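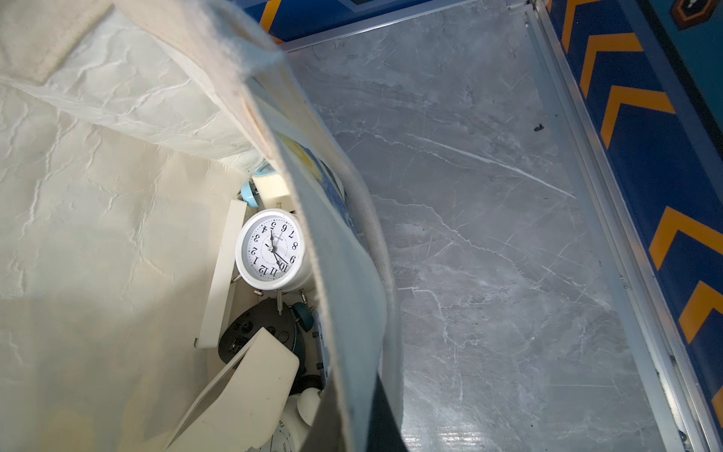

1/ Há 146 dias que o telemóvel dorme na cozinha e eu acordo com um despertador a pilhas. Várias pessoas perguntaram como correu, por isso fica aqui o que aprendi.

2/ O primeiro erro foi comprar pelo aspeto. O meu primeiro despertador, um Manalo em segunda mão, tinha um tique-taque que se ouvia do corredor. Aguentei duas noites e dei-o à minha irmã, que dorme com tampões.

3/ Se o barulho vos incomoda, procurem mecanismo de ponteiro contínuo. Na loja encostem o relógio ao ouvido. Numa compra online perguntem ao vendedor e peçam um vídeo com som.

4/ Os de corda são bonitos mas atrasam. O que experimentei perdia uns minutos por semana e era preciso dar corda todas as noites. Quem tem comboio para apanhar fica melhor com quartzo.

5/ Pilhas: tirem-nas se o relógio vai ficar parado. Comprei um na feira da Bamia com os contactos cheios de crosta verde. Limpei com vinagre e cotonete, deixei secar de um dia para o outro e voltou a trabalhar.
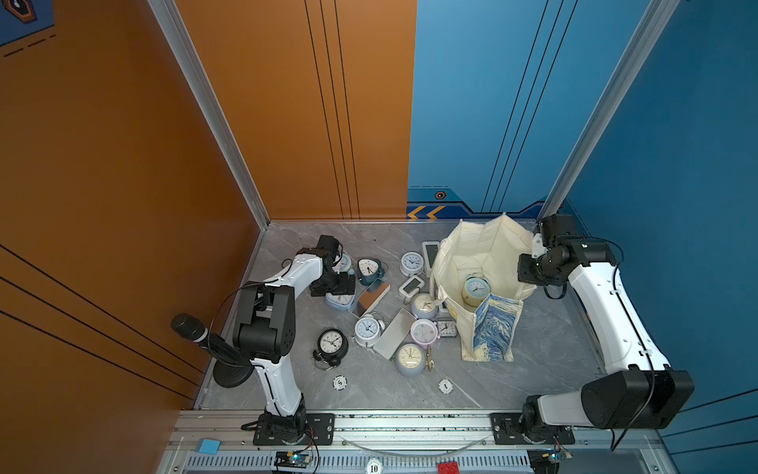

6/ Preços. Em feira paguei entre 2 e 34 euros. O de 34 não é melhor do que o de 2, só tem a caixa menos riscada. Nas lojas novas há muita coisa com luz azul fortíssima que não se consegue desligar. Evitem.

7/ Onde pôr: o meu está na cómoda, a três passos da cama. Na mesa de cabeceira desligava-o e voltava a dormir. O botão de repetição ficou sem uso.

8/ A Jeanie Yule, que trabalha comigo na Plivside, perguntou pelas chamadas de emergência. Deixo o som ligado no máximo na cozinha e a porta aberta. Até agora tocou de noite uma vez e era engano.

9/ Não durmo mais horas do que dormia. Adormeço mais cedo, isso sim, e li quatro livros desde o começo do ano, coisa que não acontecia há muito tempo. De manhã continuo a custar a arrancar.

10/ A parte chata é a mudança da hora, porque há que acertar tudo à mão. E os domingos, quando me esqueço de baixar a patilha do alarme.

11/ Para quem perguntou por modelos: não tenho recomendação de marca. Mostrador legível às escuras, luz só quando se carrega no botão, alarme que comece baixo. Se alguém conhecer quem arranje relógios de corda sem ser na Baixa, digam nos comentários, tenho um parado desde maio.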